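The second life of the kitchen worktop

By the time a house in Standstead goes up for sale, the kitchen has usually been changed at least twice. Cupboard doors are swapped, floors are covered over and walls are painted white again. The worktop is often the last thing to go, and when it does it tends to go straight into a skip.

That has begun to change. In an old bus garage on the edge of town, a reclaim yard called Dabbas takes in stone worktops from kitchens that are being pulled out, cuts away the damaged parts and sells what is left. Last year it took in 183 of them. Most came from within a short drive, and most were less than 20 years old.
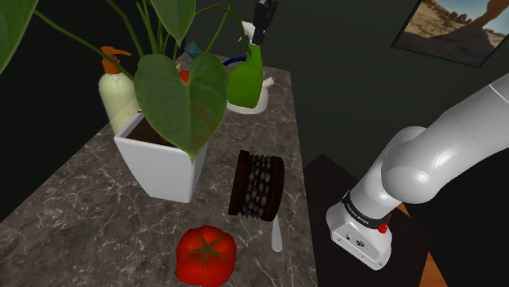
Stone is heavy and awkward to move, and that is the main reason so much of it is thrown away. A full run needs four people to lift it and has to travel upright, on its long edge. Carried flat, it can snap under its own weight, nearly always at the sink hole, where only a narrow strip is left at the front and back. Fitters working to a tight day will often break it up on purpose and carry it out in pieces.

Dabbas asks for two days' notice and sends its own van. It pays nothing for the stone but makes no charge for taking it away, which suits most owners. A skip in Standstead costs roughly £200, and a worktop fills a good part of one.

Back at the yard, each piece is washed and checked under a strong side light for cracks. Some marks that look like cracks are only veins, and a fingernail run across them will usually settle the matter. Oil stains are drawn out with a paste left on overnight. Rings left by lemon juice or vinegar are harder, as the acid has eaten into the polish, and the whole surface may have to be ground back by hand.

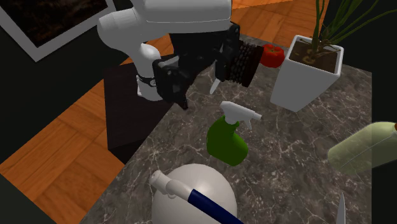
Prices depend on length more than on looks. A straight piece over two metres is worth far more than two shorter ones, even when the stone is the same. Short pieces go for shelves, hearths and window sills. The smallest are bought by bakers, who like a cold slab for pastry.

Customers are told to measure three times and to allow for walls that are not straight. In the terraces on Postedum Road, built for railway workers, the back wall can be out by 8 millimetres from one end to the other. A tiled edge will hide that. A bare one will not.

There are limits to what can be saved. Stone that has been glued to its cupboards seldom comes off whole, and thin sheets bonded to a backing board are turned away. Caltemis, a kitchen firm with a showroom opposite the station, now fixes its new worktops with small dabs of sealant instead of a full bead, so that they can be lifted later. The change adds nothing to the bill.

Owners who have bought second-hand are not all of one mind about it.
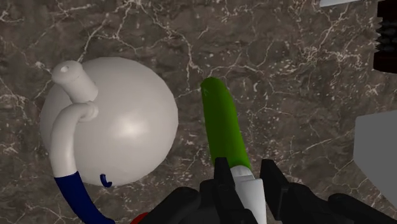
One buyer said she would do it again, but only with a longer gap between ordering and fitting. Hers had come from a kitchen with the sink on the other side, and it took 7 weeks to find a matching piece to fill the old hole. The join runs beside the cooker. She said she had stopped seeing it by the spring, although her sister still points it out.

The yard is open in the mornings, and is closed throughout August. Buyers should bring a drawing with every measurement in millimetres, and mark on it which edges will be on show.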